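Subject: Re: [bottle-sorting] laying them down vs standing them up

On Friday someone at Mulden wrote:

> We still stand every bottle up before we sort, and the tall ones
> go over like bowling pins. Does anyone lay theirs flat? And do you
> bother with anything under them? Our tabletop is slick.

Yes, flat, every time! We switched at the Zultby hall in December and I would never go back. Bottles on their sides can't topple, the labels are easy to read, and you can grab one by the body or the neck, whichever end is closer to you.

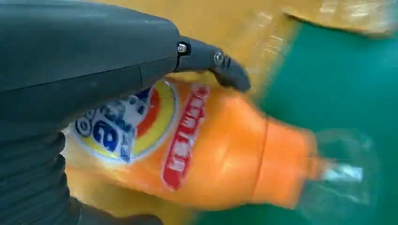 Soda bottles and detergent bottles get separate turns with us. The soda ones are light and skinny and you can move them along really fast, while the detergent kind are chunkier and want a bit more table. We got through 281 in one evening and I was having such a good time that I forgot to eat my sandwich.

As for what goes under them, try cardboard! Flatten a box and lay it over part of the table (ours hangs over the front a little and it doesn't matter). It gives the bottles some grip, and the bare part of the table is free for whatever you're working on next. 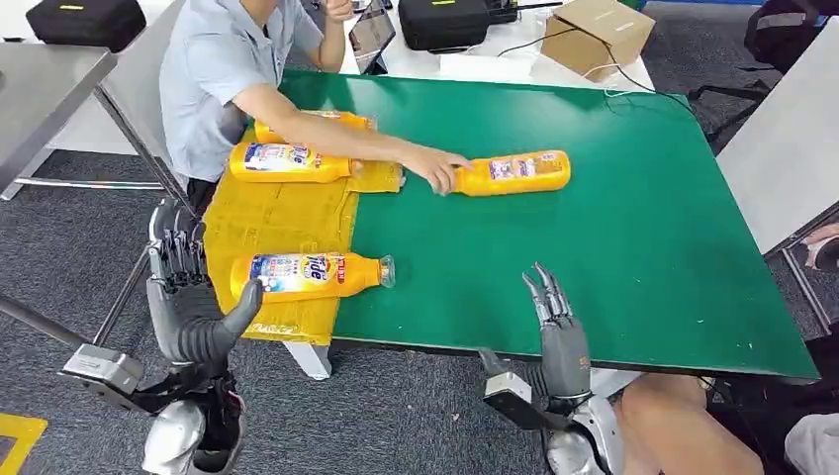 Yellow detergent bottles on the green table, cardboard on the left side.

One more thing for Mulden: leave the caps on until the end. We tried it the other way at Ostorberg and spent 20 minutes wiping up blue goo. Smelled wonderful, though.

Is Bainbridge still collecting the big jugs? We have 90 of them and I'd love to send them over.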